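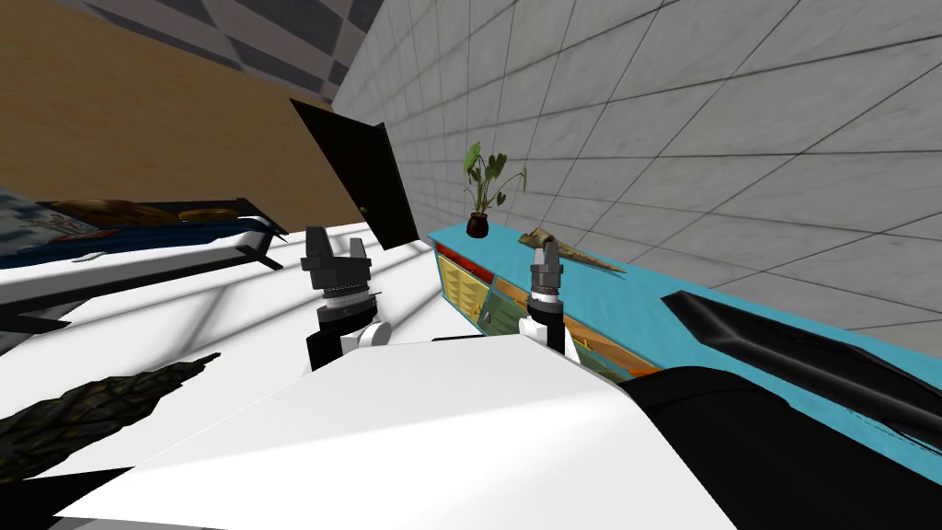
Starstead: The Complete Second Series
Institutional Edition
Distributed by Bostinon Educational and Library Supply

Starstead is a half-hour television comedy set in the staff room of a small planetarium. The Institutional Edition contains all 20 episodes of the second series in their original broadcast order, with the opening titles and closing credits intact. It is supplied to libraries, colleges and broadcasting schools for lending, classroom use and on-site study.

The series was created by Ada Morelli, who also wrote the majority of the scripts. The second series introduces the rival planetarium at Hanley and the character of Dr. Cho, the visiting lecturer whose talk is postponed in every episode until the last.

Contents

Discs in a hinged library case with a lockable spine
Printed companion book, 100 pages, with the shooting scripts of "The Wrong Moon" and "Cho Regrets"
Episode guide with running times and writing credits
Catalog record, supplied by email after dispatch
Spare case insert

Audio is provided in the original mix, with the studio audience. A second audio track without the audience is included for five episodes. Instructors may find this track useful when teaching timing and the placement of pauses. English captions are available throughout and were prepared for this edition. The captions identify the speaker where more than one character is talking off screen. 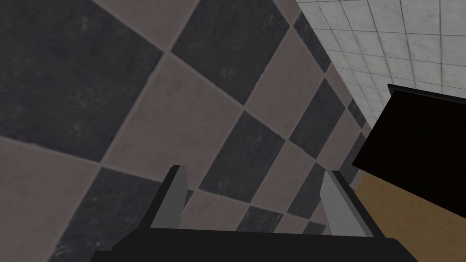

Licensing

Each copy is sold with a lending license for the life of the discs. Classroom showings are permitted to groups of up to 100 persons, provided that no admission is charged. Showings to the general public require separate written permission from Bostinon – requests should be made well before the planned event. The license does not permit copying to a network server, and it may not be transferred to another institution.

Ordering and Delivery

Orders placed by 23rd June will be included in the first shipment. Later orders will be filled as stock allows. A purchase order number is required from all institutional customers. Damaged discs are replaced singly on return of the original, and the companion book may also be bought separately.

Customers who purchased the first series before April should note that the new case is slightly taller and may require a different shelf setting.

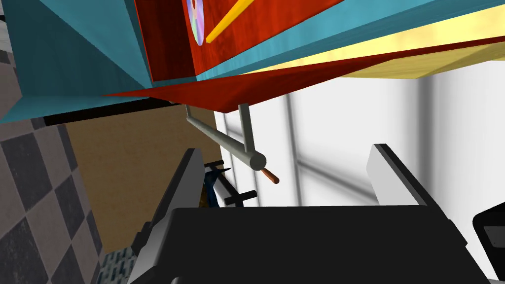
Can the second series be used in a course without the first?
Most episodes stand alone. The two-part story "Hanley Rising" refers to events in the first series, and a short summary of those events is printed at the front of the episode guide.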